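A day at the Vorno open workshop

14 April 2022

I travelled two hours to visit Vorno, where the firm Brirkex repairs and recycles old office machines. The open day had one question on its programme: can a robot already do the small jobs of the shop floor? I was curious, because at home I still wait for a machine that folds my shirts.

The first hall was for sorting. An arm called Rosska took plastic parts from a belt and put them in boxes. According to the sign it handles 693 parts in one shift, and a person handles 990. It was slow but very regular, and I watched it for a long time.

The second hall was more interesting for me. There the task is to open desktop computers and take out what can be used again. The tower is laid on its side, and the memory modules sit close together under the white socket cover. Blue latches hold the drive bracket and the cards, and for a human thumb these are easy. For a gripper, our guide explained, every latch is a new problem.

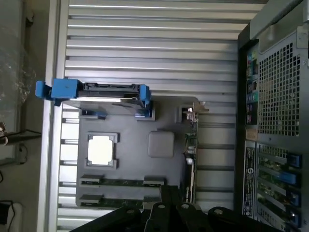 What I asked at the end

I wanted to know when such a machine can work alone. The answer was "not this July". From 100 computers in their last test, a worker had to help with most of them. The entrance was free, the coffee cost 2 euros, and the bus back leaves from behind the building.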